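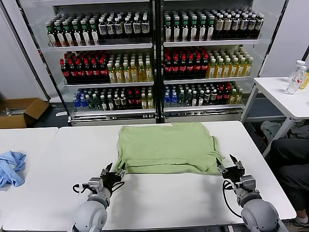 Green cloth on the white table

February 2019

I finally made the poppy seed roll again, the one from the Szulc bakery booklet I have been carrying from kitchen to kitchen, and I am so pleased with it that I have to write it down before I forget what I changed! The dough was slow to get going (the house was chilly all morning), so I gave it nearly 3 hours by the radiator and went off to read my book, which was a lovely way to wait.

The booklet wants 219 grams of poppy seed, such a funny number, and I had a bag from the shop on Irkside that came to just about that, so in it all went with the honey, raisins and a good bit of orange peel. Last November I rolled it far too tight and it split all down one side. This time I left the paper looser around it and baked it on the lower rack, and it came out whole, with only one little crack near the end.

I cut 13 slices and had two of them warm with coffee, standing up, icing still running. Next time a little less honey, I think, and maybe walnuts. Must buy more yeast tomorrow, and ask for my big loaf pan back.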